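# The Town I Can't Stop Moving Around

I have been drawing maps for my novels since the very first one, and I have never been able to stick to any of them. My fictional town of Lerkow has a river that has changed direction twice (once in the middle of a chapter, which my copy editor was very gracious about). The bakery used to be next to the church. Then I needed somebody to run from one to the other in the rain and arrive properly soaked, so off the bakery went, up the hill and over the bridge.

You'd think I would have sorted this out before starting book four. I did try! In February I bought a giant pad of paper and a set of colored pencils and spent a whole weekend on it. I put in the school, the train station and the Vimetti Hotel, where at least one character in every book has a terrible breakfast. I shaded the woods. I was so pleased with myself that I wrote 3029 words the next day without once looking at the map, and by the end of them the hotel had an ocean view. Lerkow is not near the ocean.

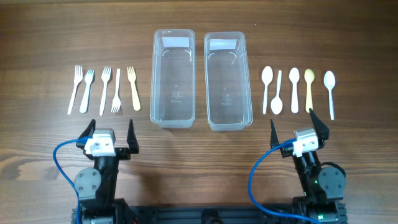
Readers notice, of course, and I love them for it. I got a letter about the train station that ran to four pages, with a timetable. The writer had worked out that my heroine could not possibly have left Madar at noon and been home for supper, and she was right, and I've been sending people on earlier trains ever since. So now, before I move anybody, I lay the trip out on the kitchen table with whatever's handy. Two clear plastic containers side by side, like the pair in the photo, make a perfectly good hotel and train station, and a row of plastic forks can be the people waiting on the platform. I push them along, mutter their lines and write down how long it all takes. My heroine is usually the saltshaker.

What I really want from a setting is the feeling that you could get a little lost in it and not mind. When I was a kid I read under the covers until the flashlight died, and I couldn't have told you which way was north in any of those books. But I knew what the stairs sounded like! I knew which window stuck. That's the stuff I go back and add on the second pass, usually too much of it, and then I take half of it out again.

Book four is at 24 chapters as of this morning, and most of it happens in the old Tannous house at the end of the mill road. I've promised myself the house will stay where it is. The mill may have to move a little.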